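Ticket: Left arm stops in hold during tray pick, visitor demonstration cell
Site: Pilenham, demonstration room
Product: Rolamcombe two-arm handling cell
Opened by: Trinity Van Dusen
Priority: High (customer visit)
Status: Closed, with follow-up

Reported problem

The cell is being prepared for the Kondow visit on 4th June. The sequence for the visitors is: left arm takes a tray by the rim from the top tier of the yellow shelf, right arm steadies the receiving position at the bin, tray is handed over and set down. During rehearsal the left arm stopped in protective hold with the gripper closed on the rim. The tray was not dropped. The operator cleared the hold from the pendant and the arm resumed. It stopped again later in the same run, in the same move.

Log shows "grip position deviation, left" each time. No entry for the right arm. No emergency stop was pressed.

Software is the current release. The left gripper has over 3,000 cycles on it since its last service. The right gripper was replaced more recently.

Initial reply from support (Sfakianakis)

Please confirm the following before changing any parameters:
- Is the hold raised on closing, or after the lift has started?
- Does it follow the tray or the shelf position?
- Has anything on the shelf been moved since the pick positions were taught?
- Is the wrist cable free through the full lift?

Attach the pick log and whatever pictures you have of the cell. Do not raise the deviation limit yet. A wider limit will hide the fault and the gripper may then close on a tray it is not holding squarely.

Reply from site

Hold is raised after closing, in the first part of the lift. It follows the shelf position. Swapping trays between positions made no difference, and the middle and far positions on the shelf run clean. Only the nearest position fails.

The shelf was pulled out for floor cleaning and pushed back by hand. There are no floor stops on the carpet. The person who put it back lined it up by eye with the wall panel joint.

Cable at the left wrist hangs in a loop against the front edge of the shelf when the gripper is on the nearest tray. I could not say if it catches. Log is attached under the site folder, pictures follow.

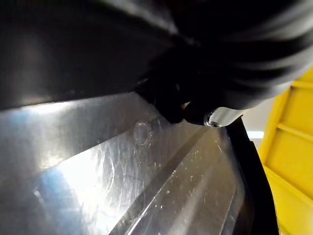
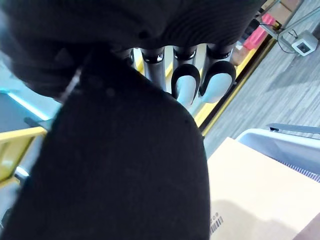
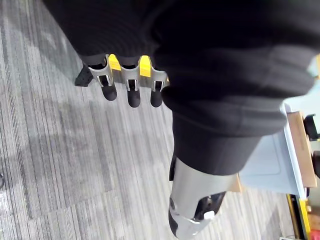
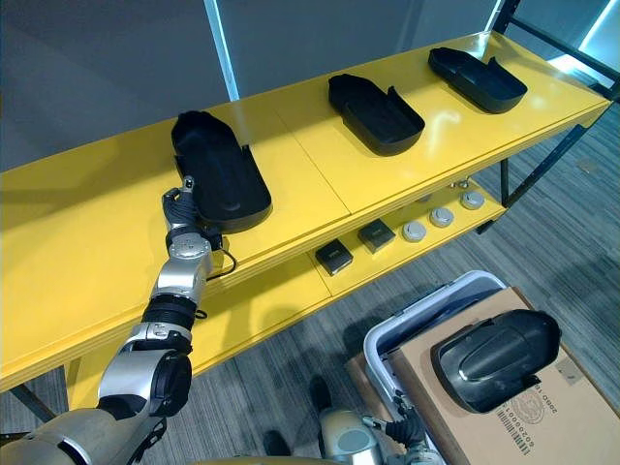

Checks carried out

1. Cable. Looped the slack back and held it with a hook-and-loop strap at the wrist, leaving enough length for full rotation. Ran the nearest position 6 times. Hold was raised on 2 of them. Fewer than before, so the cable may contribute, but it is not the whole fault.

2. Shelf position. Measured the front edge against the cell datum. The near end was out by 3 mm toward the arm, the far end was in tolerance. That puts the shelf at a slight angle and fits a fault at the nearest position only.

3. Shelf corrected to datum at both ends. Marked the leg positions on the carpet with tape. Ran the nearest position again with the original limit. No hold.

4. Full sequence with both arms, all shelf positions, strap in place. No hold. Handover at the bin was normal. The cardboard box that the tray is set down on had some play on the bin rim, so it was pressed down and rechecked.

5. Gripper fingers. Wiped the contact faces and checked the fasteners on the left wrist plate. One fastener was below torque. Corrected.

Item 5 was done after item 4, so the fastener cannot be credited with the result. It is recorded here for the service history.

Notes from the visit

The Kondow group watched the full sequence twice and then asked to see a tray placed out of position on purpose. The left arm closed, raised the deviation and went to hold as designed. Clearing from the pendant took longer than it should because the acknowledge screen was two menus down. The visitors asked if the hold could be cleared from the line controller. Answer given: yes for a logged deviation, no for anything from the safety circuit.

They also asked what happens if the shelf is moved. Trinity told them about this ticket.

Resolution

Cause: shelf out of position at the near end after cleaning. Possible contributing factor: slack cable at the left wrist. No software change made. Deviation limit left at the original value.

Open items

- Fit floor stops for the shelf. Tape is temporary and will lift from the carpet.
- Add a shelf position check to the start-up list for demonstration days.
- Move the acknowledge function to the first pendant screen. Request passed to Sfakianakis.
- Left gripper service to be brought forward to August.

Ticket closed by support. Reopen under the same number if the hold returns with the shelf on its marks.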